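Lecture 5 notes: Showing the robot the task (by hand, by remote)
Feven Gidey, Kemstead robotics course, posted 2020-04-05

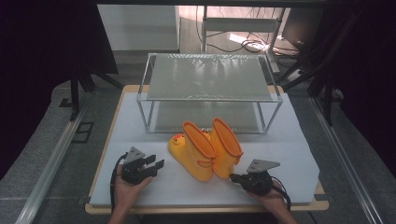

Picking up from last time. We had the reward stuff, we had the planner stuff, and both got stuck at the same place: somebody has to write down what "good" means. Demonstration skips that. You do the task, record it, fit a policy to the recording. Easy to say. Most of this lecture is about where it goes wrong.

Notes are rough, typed up fast. Bring questions to the lab session, not by email please.

1. Ways to give a demo

Kinesthetic. Grab the arm, move it. Gravity comp on. Joint angles come for free, so no mapping problem. Bad: your hands are in the camera view, the arm is heavy, and two arms at once is close to impossible for one person. Fine for one-arm pushing, wiping, opening a drawer.

Teleoperation. You move a leader device, robot follows. Leader can be a small copy of the arm, a VR controller, a joystick (don't). Robot's own cameras see robot's own hands, so the data match what the policy will get later. Bad: lag, no touch, slow to learn. Expect your first hour to be junk.

Hand-held grippers. Person holds a gripper in each hand and just does the task at the table, no arm attached. Fast. Two hands natural. You feel contact through the handle. Bad: the person can reach places and twist in ways the arm can't, so some demos are not playable at all. You need the pose of each gripper over time, and that is its own headache (section 3).

Video only. Person with bare hands. Cheapest, hardest to use. Skip for this course.

2. The task for this unit

Shoes onto a rack. We use kids' rain boots, yellow, with the little duck face on the toe. Two-tier rack, thin metal frame. White foam board under everything so the grippers don't bang the table when you come in low.

Why boots are a decent task:
- a left and a right, and they have to end up next to each other
- there is an opening, so a finger can go inside the shaft and the other outside. or pinch the whole shaft. Pick ONE for the whole set
- shiny. The finish throws highlights, depth sensors hate it
- a boot can lie tipped or stand up, so the start state really matters

Write the task down before recording. Ours reads: "Both boots on the top shelf, side by side, toes facing the operator, soles flat." Last year one group wrote "put boots away" and got lower shelf in half of their demos, top shelf in the other half. The policy learned to go for the middle. It hit the frame. Average of two good answers is often a bad answer, remember this, it comes back in lecture 7.

3. Getting the pose right

Each gripper needs position + rotation + how far the jaws are open, all with timestamps. Two grippers means two streams, plus cameras. If clocks drift you get jaws closing before the hand arrives. Looks fine on each stream alone, so plot them together.

Check list before you record:
- tap both grippers together once at the start. Sharp spike in both streams, line them up there
- open and close the jaws all the way, twice. That's your zero and your max
- cables: leave slack, loop them to the outside. A tight cable pulls your wrist and the pull ends up in the data
- don't cross hands. Tracking swaps left and right and you will not notice til training

Frames again, quickly. World frame fixed to the table. Gripper frame moves. Policy output in this unit = relative motion of the gripper from where it is now, NOT absolute position in the room. Absolute breaks the minute someone bumps the table. Relative between the two grippers also goes in the input, otherwise the hands drift apart on anything two-handed.

4. How to move

Slower than normal. Not slow motion. People go stiff when told to be careful and then the motion is full of stops. Stops are poison: policy sees "same picture, no motion" many times and learns to sit there. If you need to think, think before the recording starts.

Approach, grasp, lift, carry, set down, let go, back off. Do the back off every time, students forget. Without it the robot holds on forever at the end.

Keep both grippers in view of the cameras. Don't lean your head over the rack.

No superhuman tricks. If your wrist turns further than the arm's does, demo is wasted. Run the playback checker on your first 4 recordings before you make any more. The checker is in the Gritholm folder, readme is old but the command still works.

5. Variety

A set where the boots always start in the same place teaches the start place. Change:
- position of each boot
- tilt (standing, on its side, leaning)
- which boot is in front
- rack shifted a bit, turned a bit
- operator. Swap within your group

Don't change: the grasp, the order, the goal. Order is left boot first in our set. If you change two kinds of things at once and it fails you wont know which.

Target is 32 good demos per group. Good = goal reached, no drop, no long stop. Keep failed ones in a seperate folder, with one line on what happened. We use them in July for the recovery unit. Recovery demos (boot slips, you re-grasp, carry on) are useful, label them "rec".

6. When the policy runs

It will do fine near your data and then slide off. Small error, new picture it never saw, bigger error, and so on. Compounding error. On n steps the cost can grow like n squared in the worst case, derivation is on the board from lecture 4, not repeating.

Fixes:
a) more demos near the edges
b) run the policy, let a human take over by teleop when it goes wrong, add that part to the data, retrain (DAgger flavor)
c) predict a short chunk of actions, not one at a time. Helps with the stops too

For (b) on the Zindalstead arms: takeover is the foot pedal. Match the leader pose to the follower BEFORE pressing. If they differ the arm jumps. Hand near the e-stop, second person watching, no exceptions.

7. To hand in

Task sentence. Folder of demos, good and failed. One plot with both jaw openings on the same time axis. Half a page: what did you keep fixed, what did you vary, what would you record next. Groups on the Kos station share one set of boots so sign up for a slot on the sheet by the door.

Reading for next time is the chapter on action chunking, first half only. Skip the proof.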